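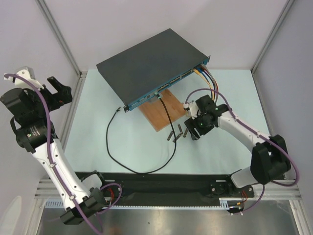
The switch on the test bench, with colored cables in the front ports and a long black cable connected near the middle.

Equipment Review: Ranholm Rack Switch and Accessory Pack
Issued by the Wumgate Technical Purchasing Office, Sun 2 June

Scope

The Office was asked to assess the Ranholm rack switch for use in small branch offices and teaching rooms. The unit was bought through Zurkadier, our regular supplier, at the standard list price of 400 dollars. It was reviewed together with the accessory pack, which costs a further 45 dollars and is ordered separately. This review covers construction, cabling, noise, setup, and documentation. It does not cover security features, which are assessed under a different procedure.

Construction and finish

The housing is dark gray with a flat, matte top. It did not mark easily in handling and could be wiped clean with a dry cloth. The front panel is teal blue, a departure from the plain panels on most of our installed equipment. Reviewers were divided on the color at first. In a rack with several similar units, however, it made the switch easy to find, and no objection was recorded by the end of the review period.

A small black mounting bracket is fitted at the left end of the front panel. The screws supplied for the brackets are of adequate quality but slightly short for the older racks at two of our sites. Departments with such racks should order longer screws at the same time as the switch.

Ports and cabling

The Ethernet ports are set in a row along the front panel. Connectors seated firmly and released without undue force. The release tabs are harder to reach when neighboring ports are filled, and staff with larger hands found it necessary to remove an adjacent cable before taking out the one they wanted. This is a common fault in compact equipment, but it is more noticeable here than on the model now in service.

The Office recommends color coding from the first day of installation. Yellow, blue, and orange cables can be told apart quickly at the front of the unit, even when they leave the ports as a single bundle. Dark cables are less suitable for shared runs and should be kept for uplinks or temporary connections. A long black patch cable was useful on the bench but would be untidy in a closed cabinet, where a shorter length is preferable.

Port numbers are printed in small type. They are legible in a well-lit room and difficult to read in a cabinet. Labels should be applied above the ports before the unit is mounted.

Noise and heat

Over the 18 days of continuous operation the switch remained quiet enough for an occupied office. A low fan sound was present at startup and dropped within a minute. The top became warm under heavy traffic, and a clear space should be left above it. Papers and other equipment should not be stacked on the housing.

For bench work, the Office advises placing the switch on a level surface large enough to support it fully. A thin board is acceptable as a work surface for small tools but should not be left under one corner during longer tests.

Setup and documentation

Initial setup was completed without assistance from the supplier. The printed guide is brief and clear on power and mounting. It is weaker on network settings, and the section on restoring defaults refers to a menu item that has since been renamed. Rastogi, the distributor, confirmed in January that a corrected guide was in preparation. It had not been received when this review was closed.

Accessory pack

The pack contains labels, fasteners, and spare screws. The labels are good. The fasteners are less satisfactory, as several lost their grip after being opened and closed repeatedly. Departments that already hold a stock of cable ties have little reason to buy the pack.

Findings

The Ranholm rack switch is approved for purchase by branch offices and teaching rooms. It is not approved for shared equipment cabinets until the port labeling has been improved. The accessory pack is optional and must be charged to the department's own budget.

Orders should be placed through Zurkadier under catalog line 610. Departments replacing an existing switch must return the old unit, with its power cord, before the order is released.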